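Last updated Wednesday, February 24, 2021

I run the drinks side of things for our little office kitchen at Havetti, and I get the same handful of questions over and over (usually while I'm holding a grocery bag). So I finally typed up the answers. If yours isn't on the list, leave me a note on the fridge and I'll add it in March.

## What do we keep in stock?

Mostly fizzy water and a few energy drinks. Lemon Spindrift is the house favorite by a mile - I bought it once on a whim and now I can't stop or people get sad. The Celsius goes to the early crew. I tried a ginger thing from the store on Manzano and it sat there until I took it home and drank it myself, and you know what, it was pretty good!
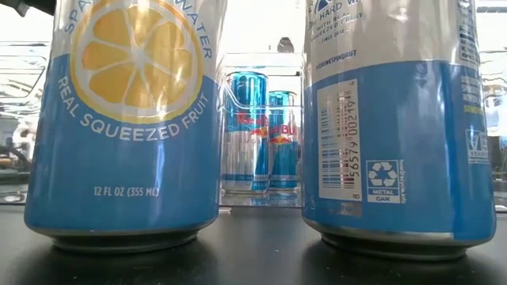

**Do I need to rinse my can before it goes in recycling?**

A quick swish under the tap is plenty. Pour out whatever's left, shake it, drop it in the can bin by the door. Please don't crush them, our pickup people like them whole.

## How much do you buy at a time?

I order about 200 cans every month or so, and that used to be 400 before half of us started working from home. They get delivered to the Hundach building next door, so if you see me wrestling a hand cart across the parking lot, come hold the door.

## Where does all of that go?

The spare cases live in the hall closet, bottom shelf only. The top shelf bows and I don't trust it. What's open goes into clear trays, and the trays slide right into the fridge.

## Why trays? Can't we just put cans on the shelf?

We did that for a year and I was always fishing around in the back for the last three. With a tray you pull the whole thing toward you, see what's there, and push it back. They're see-through, so you can tell we're getting low without moving anything. They also catch drips, and I wash them in the sink with dish soap on Fridays. Hot water made one of my old ones go cloudy, so lukewarm now.

## How do I refill one?

Take the tray out and set it on the counter first. Slide the older cans up to the front, then load the new ones in behind, standing up, in rows. Don't lay extras on top! They roll, and the door won't shut, and then everything's warm by lunch.
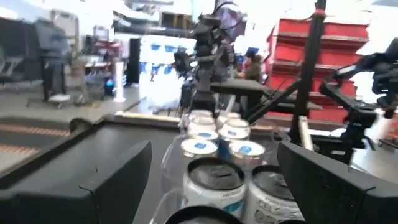 Indira Raju wrote back after I sent this around: I keep the same kind of tray at home and I load mine by flavor, one row each, so my kids can grab without digging. Could we try that at work? I'd be happy to do the first sort.

Sure, let's try it! My one worry is that the lemon row will be gone by Tuesday and the rest will just sit there, but I've been wrong before.

## Can I put my own drinks in there?

Go ahead, just write your name on them. Anything with no name is fair game, and yes, I have lost a very nice iced coffee to my own rule.

## Who pays?

The Enano fund covers the first 100 cans each month and the jar covers the rest. Drop in 65 cents a can if you've got it. I don't check.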